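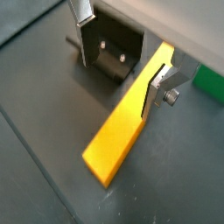
Figure 4. Barre jaune vif à face supérieure mate sur plan gris ardoise foncé ; le chant inférieur droit paraît légèrement plus orangé.

La dénomination des jaunes saturés reste l'un des points faibles des nuanciers destinés à l'étiquetage industriel. Un même pigment reçoit couramment deux noms selon que l'observateur se règle sur la face la plus éclairée ou sur une face latérale (fig. 4). Le nuancier Stundale contourne la difficulté en imposant un échantillon plan, présenté perpendiculairement à l'axe du regard. Le protocole Paston tolère au contraire les objets à arêtes vives -- choix plus proche de l'usage, mais qui augmente la dispersion des réponses. Nous avons retenu le second, en demandant aux participants de désigner la couleur de l'objet entier et non celle d'une région.

Le corpus lexical comprend 17 termes français, dont 11 simples (jaune, rouge, ambre, etc.) et six composés. Les termes renvoyant à un produit alimentaire ont été conservés lorsqu'ils figuraient dans les deux nuanciers. « Corail » a posé un problème particulier : une partie des locuteurs le range parmi les rouges, une autre parmi les roses, et l'étendue de la catégorie dépend de la région d'origine. Les réponses hors liste ont été notées puis ramenées au terme simple le plus proche, selon la table d'équivalence Baptista.

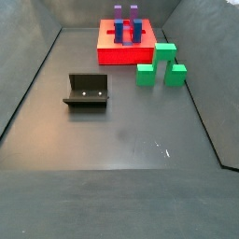 4.2. Effet du fond achromatique

Sur fond gris sombre et mat, l'accord entre locuteurs est élevé pour les rouges. Les désaccords portent presque tous sur les surfaces brillantes, dont la face supérieure peut tirer vers l'orangé alors que la face verticale reste d'un rouge franc. Le passage à un gris plus clair réduit l'emploi des termes composés sans modifier le terme simple dominant. Cet effet avait été signalé pour le corpus Ita, recueilli avec une consigne différente ; il se maintient ici après retrait des 5 participants ayant déclaré une pratique professionnelle de la couleur.

Le cas des fonds chromatiques est moins net. Un jaune orangé placé sur un rouge clair est nommé plus souvent « jaune » que le même échantillon vu sur gris, ce qui s'accorde avec un contraste simultané classique.
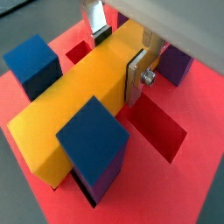
L'écart ne concerne toutefois que le nom attribué à l'objet entier. Interrogés ensuite sur les faces latérales, les mêmes locuteurs reviennent à « ambre » ou à « orangé », y compris lorsque le fond est rouge. La consigne pèse donc autant que le voisinage coloré, et les deux facteurs ne peuvent être séparés avec les seules données de l'enquête de décembre. Une passation complémentaire, limitée à 4 termes et à un éclairage diffus -- condition absente du protocole initial --, est analysée en section 5.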